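How do I find out what a small round stone building on old estate land was for?

Local and House History > Buildings

Vira Prokopenko
Apr 12, 2026

Hello all! I've caught the bug badly and I need some direction. On the edge of the farm where we rent our cottage there's a round stone building, about as wide as a decent garden shed, with a conical roof that has half fallen in. The farm is called Skunedden and so is the little valley it sits in. Everybody local calls the building "the icehouse", including the farmer, whose family has had the place since his grandfather's time.

The trouble is that it doesn't look like any icehouse I can find in books. The floor is level with the ground outside, there is no pit, and the one window faces due south, straight into the sun. There's a slot in the wall opposite the door, high up, with a worn sill. I went in back in February when the nettles were down and I could find no nesting holes, so I don't think it's for pigeons either.

I know the farm was part of a bigger estate until it was broken up and sold. What should I be looking at, and in what order? I've got the farmer's blessing to poke about and I am very happy to spend whole days in a record office (I'd probably pay to!). I've read one old parish guide that says the farm was "of great age, being named in 1615", but it gives no source and doesn't mention the building at all.

Halfdan Arnardóttir

What a lovely thing to have at the end of the garden! I spent far too long on a similar puzzle, a square one in my case, and I'd happily do it all over again.

Start with the maps and work backwards. Get the large-scale Ordnance Survey sheets first, all the editions, and see what the surveyors printed next to your building. They often labelled things like lime kilns, dovecotes and wells, and even when there's no label you'll learn which edition it first turns up on. Then go to the tithe map, if your parish has one. The map will have a plot number on it and you look that number up in the apportionment, the long list that goes with it, which gives the owner, the tenant, the name of the field and how it was being used. Field names are the best bit! My plot was number 233 and it was called Powder Piece, and I'd been telling people for two years that the building was a dairy. It had been the quarry's gunpowder store. I was so pleased I rang my sister from the car park.

After that, look for the sale particulars from when the estate was split up. Auctioneers loved to list every last pigsty, so a stone building with a roof on is very likely to get a mention. Ask for the printed catalogue and the plan together, as they sometimes get catalogued separately. The estate's own accounts come next if they've survived. Look under repairs. You want the thatcher's or slater's bill, something like "mending the roof of the" whatever it was.

Do keep an open mind about the local name. Names stick to buildings long after the use has changed, and they get moved about too. There may well have been a real icehouse nearer the big house, and yours inherited the name when that one fell down. Have you found out where the big house stood, and was there a pond near it? They'd have needed ice from somewhere.

Two practical things I'd have been glad of. Write down the reference of everything you look at, including the things with nothing in them, or you'll order the same useless bundle again (I managed it 3 times with one box of leases). And photograph the outside of each bundle before you open it, so that your pictures sort themselves out afterwards. I keep mine in one folder per visit with a plain text file of notes.
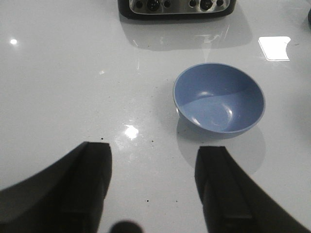 On the building itself, measure it before you do anything else. Inside width, outside width, wall thickness, height of the slot above the floor, height of the door. Draw it badly on squared paper, it doesn't matter. Thick walls and a small door would make me think of storage. A slot opposite the door with a worn sill makes me wonder about something being passed or hauled through, so have a good look outside below it for a platform or a bank of earth. If the ground rises on that side, grain or roots could have been tipped in from a cart. Look for soot on the inside as well, and for reddened stone low down.

As for "named in 1615", that's probably from a survey or a rental, and it will be the farm and not your building. Worth chasing all the same! Record office staff can usually guess which document an old parish guide was leaning on.

Please come back and tell us what the field was called.

tindora

could be a horse gin house, they were round and the horse walked in circles inside to drive a mill. there's one near me. might be too small though if its only shed size. have you asked the county historic environment record, you can email them and they send you what they have got on that spot, mine came back quite quickly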